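Home | Products | Guides | Support | Contact

Quan Home Thermometer – User Guide
Section 4: Taking and Logging a Temperature

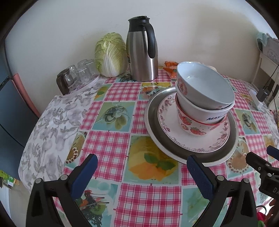
Fig. 4. Table with thermos jug, cabbage and glass cups.

Read this section before you trust any number the Quan gives you. The box says "instant and exact." Treat that as advertising. The sensor is decent, but most bad readings we see at the Jekitdale help desk come from skipped steps.

4.1 Before you start

1. Leave the Quan in the same room as the patient for 30 minutes. A unit straight from a cold car will read low.
2. Wait 20 minutes after food, hot or cold drinks, a bath or exercise.
3. Wipe the probe tip with an alcohol pad and let it air dry.
4. Press the side button once. If the battery icon blinks, change the battery now. The manual for the older model claimed a blinking unit was good for another 100 readings. We would not count on it.

4.2 Taking the reading

1. Place the tip under the tongue, toward the back, and close the lips.
2. Press START. Breathe through the nose.
3. Hold still until the second beep. The first beep only means the number has slowed down – it can still climb.
4. Write down the number, the time and where it was taken (mouth or armpit).
5. Take a second reading a few minutes later. If the two differ by more than half a degree, throw both out and begin again at 4.1.

CAUTION: Do not use the mouth setting for children under five or for anyone who is confused or coughing hard. Use the armpit setting and expect a lower number.

CAUTION: If you have taken a fever reducer, note the dose and the hour next to the reading. A normal number after a pill tells you the pill may be working. It does not tell you the illness is gone or that you can't pass it on.

4.3 Sending readings to the Wododa app

1. Turn on Bluetooth and open Wododa.
2. Tap Add Device and enter the pairing code 2231.
3. Check that the number in the app matches the number on the Quan.

NOTE: The app stores up to 1000 readings, then deletes the oldest without asking. Export first if your doctor wants them.

NOTE: Wododa also draws a "recovery curve." Zuweira Tsikata, who tests our units, could not find out how it is worked out, and neither could we. Ignore it when deciding whether to call a doctor.

4.4 Error messages

Lo – Tip not in contact, or unit too cold. Repeat 4.1.
Hi – Reading out of range. Repeat once. If it shows again and the person seems ill, get medical help.
Er3 – Sensor fault. Stop using the unit and contact support.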